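# Leather jacket

A **leather jacket** is a short or hip-length coat made from the tanned hide of an animal, most often cow, sheep, goat or horse. Few pieces of clothing have traveled so far – from open cockpits to motorcycles, from the stage to the school run – and changed so little on the way.

## Materials

Cowhide is thick and stiff at first, and it stands up well to scrapes. Lambskin is thin and wonderfully soft, but it tears more easily. Goatskin sits between the two and has a lively pebbled grain. Horsehide, once common in flight jackets, takes years to break in, and fans will happily tell you that the wait is half the fun!

Most hides are tanned with chromium salts, which keep them supple. Vegetable tanning uses bark extracts and takes longer, giving a firmer leather that darkens with age.
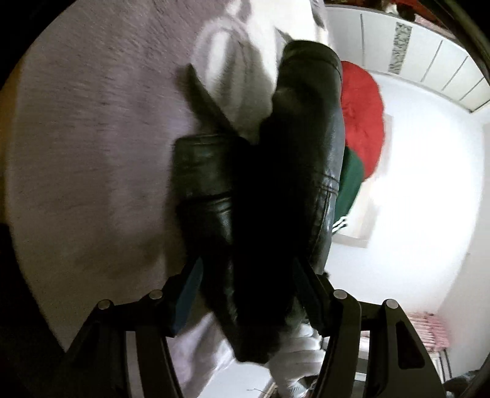
*A black leather jacket with a ribbed cuff and stitched seams.*

## Styles

The flight jacket closes at the front with a zipper and usually has a snug waistband to keep out the wind. The biker jacket has wide lapels and a slanted zipper, so that one front panel overlaps the other. The café racer is plainer, with a small stand-up collar and a straight zipper.

## Regional making

The town of Gondal has a long and lively jacket trade. Teodor Duda opened the Dralla workshop there with 13 cutters, and it grew to 100 workers at its peak. Its best-loved model, the Skimley, was cut in a run of 265 and is still eagerly traded at the town's October leather fair. Nima Soltani's pattern book records the full set of Skimley pieces, including the unusual two-part sleeve.

## Care

Leather should hang on a wide hanger, away from heaters. A damp cloth removes most dirt, and a light conditioner keeps the hide from drying out. Wet jackets are best left to dry slowly at room temperature.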